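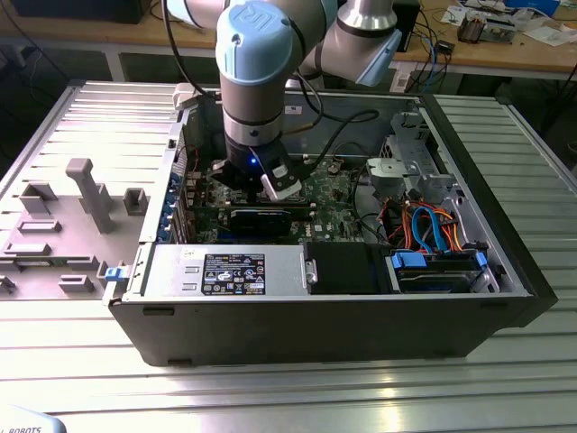 Graphics card won't come out of an old office tower - what am I missing?

Posted by Ingrid Marchetti in Desktop Hardware, 25th May
Viewed 1,061 times

I'm stripping parts from a black desktop tower before it goes to recycling. It came out of my brother-in-law's office in Kestel when they closed the upstairs rooms, and the plan is to move the graphics card into my son's computer, which has been running on the built-in graphics since we got it.

The case is lying on its side with the cover off. The board is green and the card is black with a fan on it. There are no screws that I can find holding the card at the back. Where I expected screws there is a row of blue clips along the brackets. I opened the one at the card's bracket and the back end of the card now moves a little, but the front end stays put. I've pulled on it harder than I'm comfortable with.

I also can't see into the space beside the card very well. The power supply is on one side and the drive and its cables are on the other. Do I need to take the power supply out first? There is a blue latch on the edge of the case near it and I don't know what it does, so I've left it alone.

The hard drive is coming out too, if that changes the order I should do things in. I have a screwdriver set and a flashlight and that's all. The card is for Skitside, the skiing game he plays, so it doesn't need to be anything special.

Tavion Boateng
Member, 237 posts

Stop pulling. Most likely the card is still held by the lock at the end of the slot. The clip you opened only holds the metal bracket. On most boards with a full-length graphics slot there is a second catch down on the board, at the end of the slot farthest from the bracket. It's a small plastic tab or lever, and with a fan shroud over it you often can't see it from straight above.

Do it in this order.

Unplug the power cord from the wall, then hold the power button in for a few seconds. Touch bare metal on the case before you touch any parts.

Check whether the card has its own power cable. Plenty of office cards don't. If there is one, squeeze the little clip on the plug and pull it by the plug. Don't pull by the wires.

Shine the flashlight along the slot from the low side and find the tab. Some push down toward the board, some slide sideways, and a few swing outward. If it won't go one way with light pressure, try another direction before you press harder. A wooden chopstick works well if your finger won't fit. I wouldn't use the screwdriver, because if it slips it can scratch the board.

While the tab is held open, lift the card straight up by its edges. You can raise the bracket end very slightly first, then bring the other end up to match. Don't rock it side to side.

You shouldn't need to remove the power supply. If the drive cables are in your way, unplug them at the drive and lay them over the side of the case. You're taking the drive out anyway, so I'd do that first and give yourself the space. If the drive sits on plastic rails, you usually squeeze the rails together and it slides out.

As for the blue latch, I can't tell you for certain without knowing the model. Manufacturers often use one color for everything you're meant to move by hand, so it may release a cover or a bracket. Leave it until the card is out.

Before you put the card in the other computer, check that the case is tall enough for the bracket and that the power supply can handle it. The card's model is normally on a sticker on the back.

Halvorsen
New member, 4 posts

had the same thing with one of these, it was the tab. mine snapped off and the card still works fine in the new slot so don't panic if it breaks

Ingrid Marchetti

It was the tab. I took the drive out first as Tavion suggested and could then get the flashlight in low enough to see it. It was the push-down kind. I held it with the handle of a wooden spoon and the card lifted out with almost no effort - nothing broken. There was no separate power cable on it.

The bracket does fit my son's case. I still have to look up the power supply, and I'll start a new thread if I get stuck on that part.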